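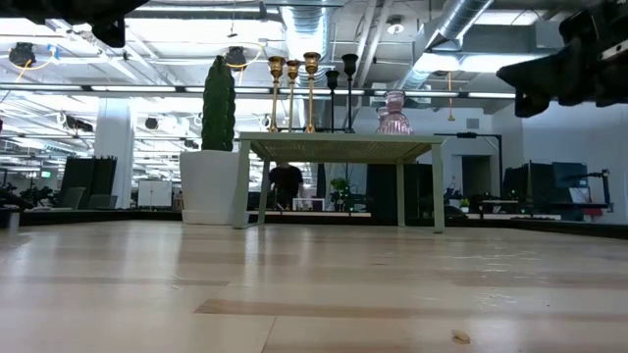

Figure 3. Table-setting task, view from the fixed camera.

3.2 Collecting demonstrations by remote control

Our favorite question in this project is also the simplest one: how much does a robot pick up from the way a person hesitates? Most data sets of remote-controlled manipulation trim the pauses out. We kept every one of them, and they taught us a great deal. The decor task was chosen with this in mind. Slender objects that stand close together make an operator slow down, and the gold and black candlesticks in Figure 3 share a small mint-green tabletop with a ribbed pink glass vase, so a careless approach to any of them puts its neighbors at risk. The three gold ones differ in height, which means a grasp that suits one can't simply be replayed on the next.

Operators drove both arms with the Zilham hand controllers, one in each hand, and watched the workspace directly or through the camera feed, whichever they liked better. We had expected the feed to be unpopular. It was a hit! Fernanda Azevedo and Sandro Sala both switched to it during practice and never went back, and Sandro's grasps near the vase became visibly calmer once he did. Each operator got a practice period of 8 minutes before recording, with no script beyond the goal sentence ("move the piece I name to the place I name"). Goals were read aloud by Deolinda Caldeira.

We recorded 949 demonstrations in all. Of these, 102 contain at least one full stop longer than two seconds with the gripper open and close to an object. We call these hover segments. Earlier versions of our pipeline, built on the Nalness trimming tool, would have thrown them away as idle time, and we are so glad we looked before deleting. In a hover segment the operator is nearly always doing something useful: rolling the wrist a little, backing off to clear a stem, or changing their mind about which side to come in from. Benedita Aguiar labeled every hover segment by hand with its apparent cause, and Mackenzie Gauthier went through the labels a second time without seeing the first set. Where they disagreed we kept both labels and let the model see both.

A word on resets. Objects were put back by hand between demonstrations, and we made no effort to hit the same spots. Small shifts in spacing turned out to be some of the richest variation we have, and they cost nothing. The vase was the exception; its position was noted before each recording, so that near misses could be compared across operators.

Failed attempts stay in the set, marked as such. A dropped or toppled piece ends the demonstration at that moment, and the operator starts over with the same goal. Section 3.3 describes how hover segments are weighted during training.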